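3.2 Showing the task by hand

We'd planned to teach everything by remote control, and I still like it for slow, fiddly work. But Ifor Foulkes and I got worn out fast (my wrists!), so for the two-handed tasks in Grirkero we switched to hand-held grippers, one per hand, and just did the job ourselves at a white table. Elin Rosser recorded 358 demonstrations this way, in blocks of 20, and we kept every one where both grippers stayed tracked from start to finish.
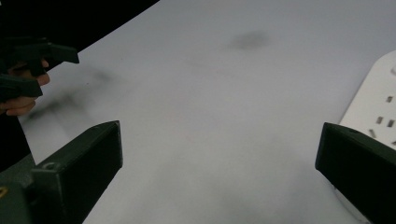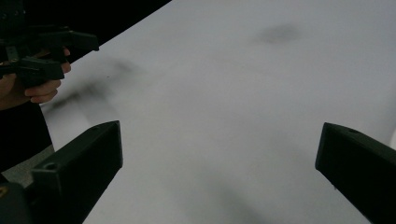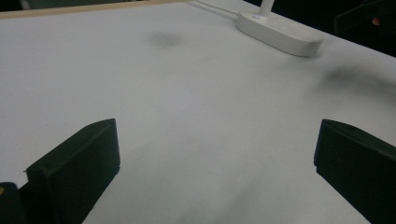
Figure 7. Views from the hand-held grippers at the table. Nothing is held between the two fingers nearest the camera in any of the three.

I was surprised by how much the open-finger moments mattered! Early on we trimmed them, and the Husteris policy then closed its fingers far too soon, so we put them back in and trained again. Remote control stayed in for about 22 extra demonstrations, which we come back to in Section 4.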